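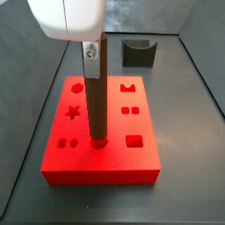 Dark peg over the red block.

Drying times and jar weights, January 2022

Filed under: Pipe tobacco, Cellar notes

The last cellar post dealt with labels. This one deals with water, and with the two Gusenetti flakes I put up in glass the winter before last.

Both came in bulk, 200 g of each, vacuum bagged. The straight Virginia arrived wetter than the Virginia-perique, wet enough that a folded flake stayed folded and left a mark on paper. I do not jar tobacco in that state. Each bag was opened onto a baking rack lined with unbleached parchment and left in the spare room with the baseboard heater off and the door closed. The Pikby hygrometer on the shelf read low to mid forties for relative humidity through most of this, normal for my basement in winter. The perique blend was ready the same evening. The Virginia took until the following afternoon, turned twice.

My test for readiness is a pinch test, and I have no better one. Rub a corner of the flake between thumb and finger. If the strands clump and hold the shape, leave it. If they separate and spring slightly, jar it. If there is dust, you have gone too far and should jar it immediately with a scrap of damper leaf from the same batch. Do not add water from a spray bottle. I have done it, and the result had a flat, cardboard note that never cleared.
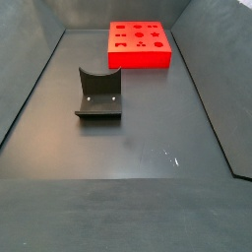 Jars and seals

I used Clunix jars with the wire bail and the grey rubber gasket for the Virginia, and ordinary two-piece canning lids for the perique. The Clunix gasket is 3 mm thick and needs a rinse in hot water before first use to get rid of the factory smell. Let it dry fully. A damp gasket seated under a closed lid will grow something, and you will not notice until the jar is opened.

Each jar was filled to the shoulder and pressed down lightly. I weighed the filled jars on a kitchen scale that resolves to a gram, wrote the figure on masking tape on the base, and put them in the cupboard under the stairs. No light and no heating duct nearby. The temperature in there moves with the season, though slowly.

The jars were weighed again after 305 days. The canning jars had not changed by any amount the scale could show. One Clunix jar had dropped two grams and the others were unchanged. The light one had a gasket with a visible kink near the hinge - my fault, it was seated crooked. The tobacco in it was drier on top and normal below the first couple of layers. I mixed it through, replaced the gasket and closed it again.

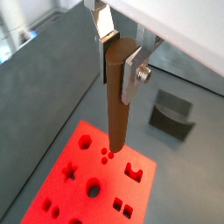

One reader of the labels post wrote that weighing jars is pointless, as a good seal is obvious from the lid and a bad one will be obvious from the tobacco. The second half is true, but by then the tobacco is dry. Weighing takes a minute per jar and catches a slow leak while there is still moisture to save. The same reader prefers to boil canning lids and seal under heat. I don't, with tobacco. Warm glass drives some of the aroma off before the lid goes down, and the cold lids held perfectly well.

As for how it smokes: the Virginia has darkened by a shade, and the hay note on the cold flake has moved toward dried fig. The tongue bite it had fresh is mostly gone if it gets 40 minutes of air before packing. I smoked it side by side in two Urbańczyk billiards with matching chamber dimensions, one bowl from the jar and one from a new bag, and the jarred bowl needed fewer relights. The new bag was also a little wetter, so that comparison is weaker than I would like.

The perique blend has changed less. The pepper is lower and the plum is where it was. I would not pay extra for an aged tin of it. 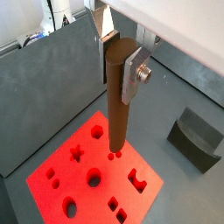 Next round

The remaining Virginia goes back in the cupboard until March, when the basement humidity starts to climb and I can see whether the replaced gasket is holding. I have ordered more of the two-piece lids. The bail jars are better looking and easier to open, but for anything staying shut longer than a season I will be using canning lids.

I also want to try a batch jarred slightly drier than the pinch test suggests, same blend and same jar size, with the starting weight recorded. Moisture at closing is the variable I have controlled worst so far.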